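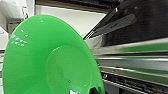 # Kitchenware survey: bowls

Gallery page for the Abbasi kitchen inventory, compiled by Nasrin Bagheri and Arash Farahani. The full inventory runs to 287 items. Bowls, basins and colanders are listed on this page; lids have their own page.

**Item 107.** Large bowl, bright green plastic, glossy. Wide flaring brim, then a raised rounded ring, then a deeper and narrower well. Color reads lighter along the upper brim and darker lower down.

Shape class: wide-rimmed. Bowls in this class are measured twice, once across the outer rim and once across the inner ring. Capacity is taken to the ring, as the brim is too shallow to hold liquid while the bowl is being carried.

Storage: bottom shelf, class 3. Wide-rimmed bowls nest only with others of the same profile. Stack no more than 5 high.

Cleaning: warm water and a soft sponge. Residue collects where the ring meets the well, so wipe that line separately. Scouring pads dull a glossy finish.

Entries are sorted by item number. Corrections go to Behrouz Hashemi, with the item number in the subject line. Measurements for the Stamier basins are still missing and will be added in July.

Last revised 3/14/22.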